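Two days in the public gallery at Jumosgate

I spent two days this week watching the diesel trial at the Crown Court in Jumosgate. A few people who read my posts about the depot closure asked whether I would go, and I had leave to use up, so I did. The local paper covered the opening and will probably cover the sentence. It didn't have anyone there for the middle, as far as I could tell.
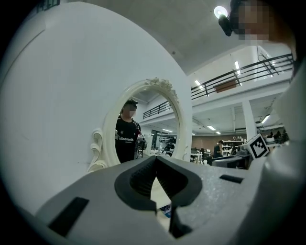

Posted 2021-10-28
Filed under: Courts, Jumosgate
4 comments

The charge is simple enough. In March a haulage firm called Bonari found that the fuel in its tank at the Orbán Road yard didn't match its records. The missing amount was put at 3,140 litres, with a value of £3,217 without VAT. The prosecution said two men took it over several nights, one a driver at Bonari and the other a former mechanic who had gone to work for Grukance on the same estate. Both denied theft. The magistrates had been willing to keep the case, but the driver chose a jury, as he was entitled to, and the other man did the same.

I won't name them. One was found not guilty and I don't see the point.

The gallery at Jumosgate is two rows of fold-down seats behind a glass screen, and half of them are taped off at the moment. You go through the bag check, they make you sip from your water bottle, and then you read the list on the wall to find your court. Ours was down for ten o'clock and started at twenty to twelve. There had been a problem getting one of the defendants' barristers across from another building.

Most of the first day was the yard manager. He was in the witness box for nearly three hours with a break for lunch. The prosecution took him through how the fuel system works. Each driver has a fob, the fob opens the pump, and the pump records the litres against the fob number. The tank also has its own gauge, which sends a reading to the office every night. In a good month the two agree to within a small margin. In March they didn't.

Then the defence got up and it became more interesting. The driver's barrister asked when the gauge had last been checked by the people who supplied it. He didn't know. She asked whether there was a certificate. He thought so, but it hadn't been put in the bundle. She asked how many fobs were in use and he said one for each driver. She then took him to a page showing a fob still working for a man who had left the year before. He said that was an oversight. She let him say it and sat down not long after.

The jury had a bundle of 71 pages, mostly printouts from the pump. I couldn't see them from where I was, obviously, and a lot of the evidence was people saying "if you look at the fourth line down" and the jury turning pages. If you are thinking of going to watch a trial, be ready for that. You are hearing one side of a conversation for long stretches. The judge was good about it and asked for figures to be read out loud more than once, though I think that was for the shorthand note and had nothing to do with us.

The camera footage was played on the afternoon of the first day. There are screens on the side walls and one of them can be seen from the gallery if you lean. It was from the Grukance building across the road, at night, and it showed a van with its lights off pulling up near the Bonari fence. Two figures got out. It was agreed by everyone that the van belonged to the former mechanic. What was not agreed was who the second figure was.
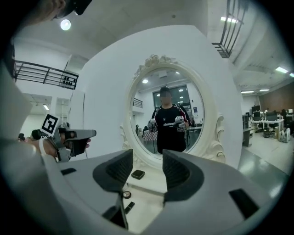 The prosecution said the second person had to be the driver, as the gate had been opened with his code a few minutes earlier. The defence said that half the yard knew his code. The yard manager had already accepted in the morning that codes were sometimes shared when people forgot theirs, so that point was more or less sitting there waiting to be picked up.

On day two the former mechanic gave evidence. He said he had gone to the yard to collect some tools he had left behind and that the second person was a friend he wouldn't name. He was asked why he had gone at night. He said he worked days. He was asked about three large plastic containers found in his garage, all of which had held diesel, and he said he used it for a heater. The prosecutor asked what make the heater was and he couldn't remember. I thought he came across badly, but I've read enough about this to know that people who come across badly can be telling the truth.

The driver didn't give evidence. The judge explained to the jury that he didn't have to, and that they could hold it against him only in certain circumstances, and then set out what those were. It took a while. I tried to write it down and my notes make no sense.

They went out just after two and were back before half past four. Guilty for the former mechanic, not guilty for the driver. The driver put his head down on the rail in front of him and stayed like that until he was told he could go. Sentence on the other one has been put off for reports. The judge mentioned compensation and the figure talked about was £3,000, but nothing has been ordered yet and it may change.

My own view is that the result is what you would expect from the evidence. The van and the containers were hard to get round. Against the driver there was a code that other people used and a fuel record with a dead fob in it. I'd have struggled to be sure either.

What I'm less happy with is the time. This was a theft of diesel from a yard in March, with the footage handed over in the same week. I know there are much worse waits than seven months, and people with far more serious cases are being given dates well into next year. The driver was suspended on basic pay for the whole of it. I don't know whether Bonari will have him back or whether he'd want to go.

Some practical things, as I was asked. You don't need to book or give a name. Phones must be off, and they do check. You can take notes but someone may come and ask what you are doing, and when I said it was for myself that was fine. The café on the ground floor is shut and there's a machine that only takes coins. Parking behind the library is cheaper than the multi-storey if you leave by six.

I'll try to get to the sentencing if the date doesn't clash with work. If anyone reading this hears when it's listed, leave a comment, as the online lists only seem to go up the afternoon before.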